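Doilies Are Back, and Pustville Has 102 Rolls of Them

If you grew up with a grandmother who put a doily under everything, you may want to sit down. The Uvilov wallpaper shop in Pustville has brought in a whole run of doily paper, and I drove over to see it before it all went home with other people!

Nele Ruppert, who runs the shop, got the rolls from a dealer in the Sauerland who was clearing out his storeroom. He had 102 of them and wanted them gone. She took the lot — plus a stack of printed mats in a pattern called Limetti — and by the time I got there 41 rolls had already been sold. "I thought I'd be stuck with them until September," she told me. She had pink tape on the ones being held for people, and there was a lot of pink tape.

The paper sells for $21 a roll, and I'll admit I went in a skeptic. One doily on a sample card looks like something you'd find under a cookie plate. Put it on a wall, though, and the big ones really get going.

My favorite way to use it is all over, ceiling included. Most of us stop at the top of the wall and paint the rest white, but with a pattern this size I like it to just keep climbing.

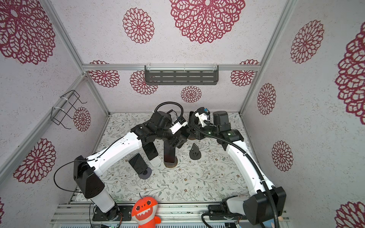

Maroon red on a pale background is a lot of color for a small space, so I'd keep the floor quiet. A white mat with little leaves and small flowers does it for me, and it's soft enough next to the red that the two patterns don't fight. My sister disagrees and wants plain gray. She is also the one who papered a closet in plaid, so we'll see.

Nele's advice for first-timers is to buy one more roll than you think you need, as there won't be a second delivery. She'll cut you a free sample to tape up at home for a few days. I took two, and one is already on my pantry door.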